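Print this story
E-mail this story to a friend

OPEN DAY

The notice from Zondis gave the date as 22 June 2018 and asked visitors to wear flat shoes. I was there to check one number. The contract for the Plindbridge site specified 200 desktop computers taken apart per shift, and my office had paid for nearly half of the line.

There was a badge, a locker for bags, and a talk in the lobby. The talk said the company had 26 cells. I wrote this down. The guide walked us along a yellow stripe to the first cell with people at it and told us to stay behind the rail.

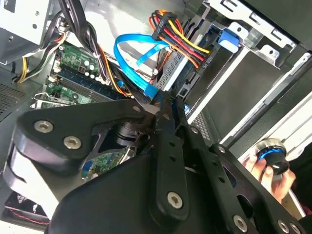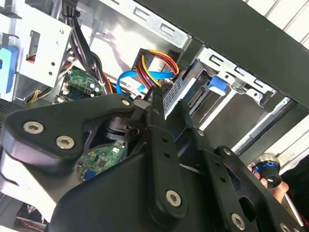
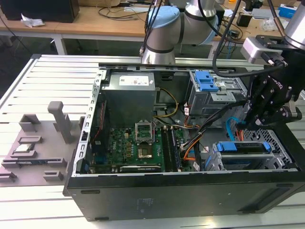 My business was the definition of the word "unit." In the contract a unit was a complete computer, reduced to its parts, each part recorded. In the January report the total was 550, and I had never been able to make that figure agree with the power consumption or the hours. I asked the guide what had been entered as a unit. She said it depended on the shift. I looked through the rail at the tower on its side on the slotted table, with the blue SATA cable looping down beside the drive bay and the gripper reaching in near it. A square chip lay in a pocket of the gray tray on the left. If a chip was a unit, the report was correct. If a tower was a unit, it was not.

I put this to her in those words. She made a note on her tablet and said the question belonged to Stisdale, where the records were kept.

The group moved on. I stayed at the rail and worked through the pages I had brought. Page 191 of the annex listed recoverable parts by type, with a blank column beside each type. Someone had drawn a pencil line through the column and written "see Ebrahimi schedule." I had asked for the Ebrahimi schedule twice by letter. Both replies enclosed the annex.

At noon a buzzer sounded and the visitors were called to lunch. I signed the book in the lobby. The form had a space for the purpose of the visit and a space for the result. Under purpose I wrote "verification." The clerk turned the book around, read the line, and asked me to fill in the other space as well. I asked what most people put there.

"The time," she said.

I wrote 12:04 and gave back the badge.

Contact us | Copyright, all rights reserved | Back to top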